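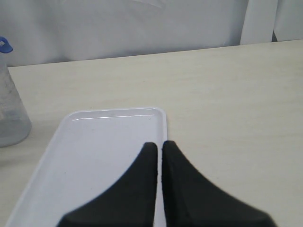 How often should you go through a rented holiday cabin with a safety checklist?

Twice a year is plenty for most places, once before the busy season and once after it, with a quick walk-through whenever a guest mentions something.

Posted 28 March 2023 by the Holst Cabins office

We have been looking after the cabins at Holst long enough to have a favourite way of doing this, and every autumn somebody with a place of their own down the road asks if they can borrow our sheet. You are very welcome to it! It has grown a bit over the years (the comments have grown more than the list has, I'm afraid), so put the kettle on and take what suits your own place. The comments are from our last round, cabin by cabin, and I've left them more or less as written.

OUTSIDE AND ENTRY

[x] Steps and handrail firm
Comment: Pustum cabin rail has a little give at the bottom post. Tightened for now, but the post itself is getting soft and I'd like it replaced before July, when the frosts make those steps slippery anyway.

[x] Path lights working
Comment: All good, apart from the one by the woodshed, which comes on when it feels like it.

[ ] Gutters clear
Comment: Not done at Zakia. The ladder was up at the other end of the property and it was blowing a gale. Please don't anyone go up there alone, it can wait for a still morning and a second pair of hands.

[x] House number readable from the road
Comment: Repainted. An ambulance driver once told us this was the most useful thing a property owner could do, and I have never forgotten it.

SMOKE, FIRE AND HEATING

[x] Smoke alarms tested, every room
Comment: Pressed every button, and my ears are still ringing. The hallway alarm in Pustum was chirping, so it has a new battery. Check the date on the back while you are up there, as the whole unit wants replacing after ten years, however healthy it sounds.

[x] Extinguisher gauge in the green, pin in place
Comment: Fine in both cabins. The one in the Zakia kitchen had migrated behind the broom, so it's back on its hook beside the door, where people can grab it on their way out.

[x] Fire blanket within reach of the stove
Comment: Yes, and please keep it off the wall directly behind the burners. You don't want to be reaching through flames to get at it.

[ ] Flue swept
Comment: Booked. We had nearly 30 nights of fires in Zakia last winter and it will need a proper clean. No fires in there until it's signed off, and I've put a note on the wood box saying so.

KITCHEN AND BATHROOM

[x] Hot water at a safe temperature at the tap
Comment: Bathroom taps at Pustum were hotter than I'd like with little ones about. The plumber is coming to look at the mixing valve.

[x] Safety switch trips when tested
Comment: It does. Remember to reset the oven clock afterwards or you will get a phone call about it.

[x] Cords and plugs sound
Comment: Threw out one toaster with a frayed cord. I know it still made lovely toast.

[x] Non-slip mat in the shower
Comment: New ones in both. The old ones had gone a colour I won't go into.

BEDROOMS AND LIVING AREAS

[x] Windows open and latch properly
Comment: The bunk room window sticks in damp weather. A rub of candle wax along the track helped no end.

[x] Bunk rails and ladder tight
Comment: Gave every bolt a turn. Children will swing on these no matter what the sign says, so it's worth checking more often than the rest.

[ ] Tall furniture fixed to the wall
Comment: The bookcase in Zakia is still waiting on a bracket. I've moved the heavy books to the bottom shelf in the meantime.

STILL TO DO

Zakia: gutters, flue, bookcase bracket.
Pustum: bottom rail post, mixing valve.
Woodshed: path light, if anyone can work out its moods.

Filed under: Cabin Care, Checklists & Handy Sheets

Contact the office | © Holst Cabins | Back to top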